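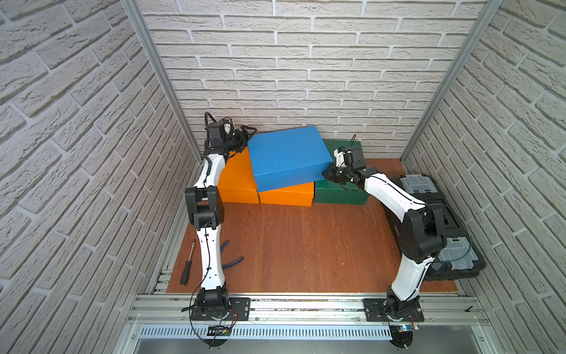 Thread 1283, page 1

## Drunden two-arm bench kit: is the wrist camera option worth adding to a second station?

**Kazue Tanabe**
Drallitville

We have one Drunden two-arm kit on a wooden bench top with the brick-pattern wall panels, and I have to decide on the options for a second one by March. The base order is settled: two arms, the front aluminum rail, both base plates, controller boards. What I can't settle is the wrist camera option, which Drunden lists at $99 per arm with the bracket and cable.

The work is sorting and stacking light boxy items and folders by color. Orange, blue and dark green are the set we use most. The hard case is a pile where one item leans on another. In the photo the large blue one is tilted across the lower orange one and overlaps the green one at the back. The right gripper is against the blue and the green at once, and the left is above the orange and next to the upper corner of the blue. From the overhead camera the contact point on the right arm is hard to judge. The wrist camera is supposed to cover this.

Specifics I would like answered by people who have used the option for more than a demo:

- Does the wrist view hold up on matte surfaces with little texture? The overhead view gives us clean outlines but poor depth on the blue and green.
- Does the cable loop at the wrist catch on anything? Ours arcs well above the left wrist and I don't like it.
- Is the glossy orange plastic a problem for the color thresholds?
- Flallholm sells a bracket that fits the same wrist and costs less. Has anyone put it on a Drunden arm?

I also leave hand tools and the parts organizer on the bench during setup. If the option changes how much clearance I need around the bases, that matters, so please say so.

---

**Erick Mutiso**
Accepted by the poster

I run the same kit with the option on both arms. Taking your points in order.

Matte surfaces. The wrist camera doesn't give you depth. It is a single small color camera and the software treats it as one. What you gain is edges at close range. At 100 mm from the surface, an edge that is lost from overhead becomes a hard line across the image, and folds, wear marks and shadow gaps become usable features. Blue against dark green is the weak pair. Both are dull, and when one sits over the other the border goes nearly black and soft. I fit the line on the opposite side of the item where I can and only use the dark border as a check.

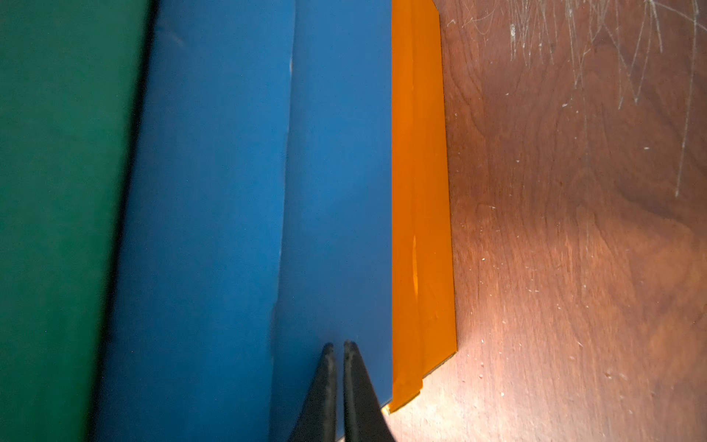

*Wrist view, fingertips at the right-hand panel of the blue. Dark green at left, orange and bench top at right.*

Look at the two long sides of the blue in that view. The right side against the orange is crisp from top to bottom. The left side against the green is a blurred strip. The crease between them is nearly as strong as a real edge, and the stock detector will take it for one. Set the minimum region width in the config above the width of a single panel, or you will get grasps planned on half of the item. The factory value is too low for anything with a fold.

The fingers stay in view at the bottom. That is useful for checking alignment and bad for segmentation. Apply the finger mask that ships with the option. It is off by default, and the manual mentions it once in an appendix.

Orange. Shiny, see-through plastic gives a pale streak wherever a light reflects, and the streak falls outside any reasonable orange threshold. It splits the region lengthwise in bad cases. Use hue with a loose saturation limit and close small holes afterward. The bigger trouble is the bench top. A reddish-brown wood grain is close to orange in hue, and a patch of glare on it washes out in the same way the plastic does. I put a plain gray mat under mine and removed most of the false hits.

Cable. Leave the loop tall. I shortened mine and the connector worked out of its socket at full wrist rotation. A small hook-and-loop tie at the upper link is enough. Don't use a hard zip tie on the thin wires along the links.

Clearance. The bracket adds to the top of the gripper, so the limit is the wall panels when an arm reaches for the back corners. The bases need nothing extra. I would still move the screwdriver and pliers away from the left base before running. The right elbow also passes over the front of your organizer. Check its height with the arm at its lowest pose.

Buy the option for both arms. With one, you end up writing two versions of every approach routine.

---

**uchida_bench**

Can only speak to the Flallholm bracket. It fits, with some 14 minutes of filing on the lower tab. The camera sits further forward than with the Drunden one, so the supplied finger mask doesn't line up and you have to draw your own. Calibration file also needs editing by hand. Saved a little money, spent an afternoon. Image quality is the same if you use the same camera.

No opinion on the color stuff, I only move white parts.

---

**Kazue Tanabe**

Thank you both. The region width setting explains a fault I had put down to lighting. I'll order the Drunden brackets for both arms and test a gray mat on the existing station first. Erick, if you still have your hue limits for the orange, please post them along with the lamp type.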